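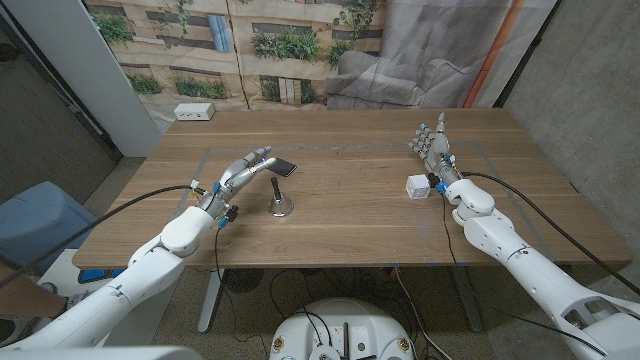 **Table dresser / room hand wanted, part time, Konton, back room on the second floor**

November 2018. Start as soon as you can. Runs to the end of December, maybe longer, ask Shuzhen.

Short version: we set up tabletops in front of printed backdrops, clear them, set them up again a different way. Small stuff mostly. Phones, cubes, odd bits of metal, cups, ornaments. We need one more pair of hands, two if we get lucky with who writes in.

What you'd be doing:

- laying out objects on the wood table from a sheet (sheet says what and where, you do it)
- taping the work area. Gray tape, straight lines, corners that meet
- putting things back on the right shelf in the store, not just *a* shelf
- hanging backdrops and taking them down again
- sweeping, wiping down, bins
- keeping the list up to date. Please. The list is a mess right now

The store has 2,000 items on paper. How many are really in there is partly what the job is about. Labels were done by three different people in three different ways and Miloslav has started over from the letter A, so if you like sorting you will be happy here.
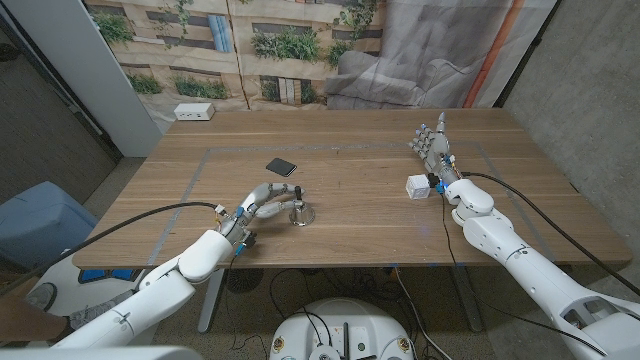 Hours are 12 a week, split how you want between morning and afternoon as long as the room is ready before people come in. Pay is $13 an hour. Paid every two weeks, no tips no bonus, coffee is free and ok. Bus stops outside. Parking is bad, don't count on it.

You don't need experience. Shop work, moving house a lot, school theater, museum packing, waiting tables, all good. What helps more:

- steady hands, you will be setting down small things next to other small things
- you read a sheet to the end before you start
- you can lift a table at one end with somebody on the other
- fine with a ladder. Low one
- you say so when you broke something. Things get broken, we have a box for it

Not great if you need music on all day or hate being asked to move a phone over an inch and then back agian. 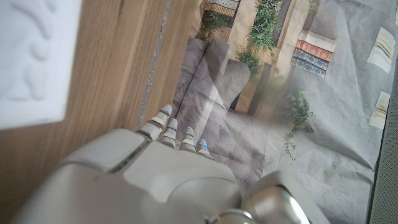 Backdrops are their own job and whoever gets good at them will end up doing most of them. They're big prints and they don't like being folded. Vandow prints ours, Malý brings them over in the van, and from there it's up to us how they look. The one with the outdoor courtyard and the pale stone is creased all over, and we'd like somebody who can hang paper so it lies flat, or who knows a trick for the wrinkles. Steam has been suggested. Romana says no steam. If you've put up wallpaper tell us in your first line!!

Other stuff you should know. You're on your feet a lot, wear shoes you can stand in. The store is up the hall, 700 square feet, no window, bring a sweater. Cables: walk around them, don't unplug anything you didnt plug in. Drinks stay on the shelf by the door, never on the table, the wood marks easily and we've got enough scratches.

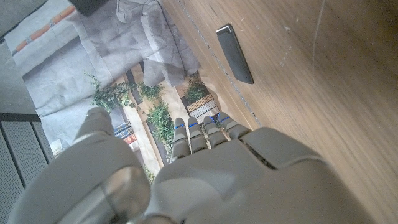
Trial shift is paid same as a normal one. You'd be with Kerubo Rweyemamu, two layouts and a clear-down, then a bit of shelving. She'll show you how the sheets work. Allow a morning.

To apply, send Shuzhen Jia a few lines with:

1. your name and a phone number you do answer
2. which hours you can do, and any days in December you're away
3. something you've packed, sorted or set up, any size

No resume needed, attach one if you have it. No cover letter, we won't read it. You can also leave a note at the front desk marked TRELTARI TABLE JOB, that's the name the desk has for us, don't ask for Konton or they'll send you to the wrong floor.

Already wrote to Ľubomír Dvořáček about the summer job? Write again, that pile is closed and he's moved to Vandow.

We answer everybody. Might take a week.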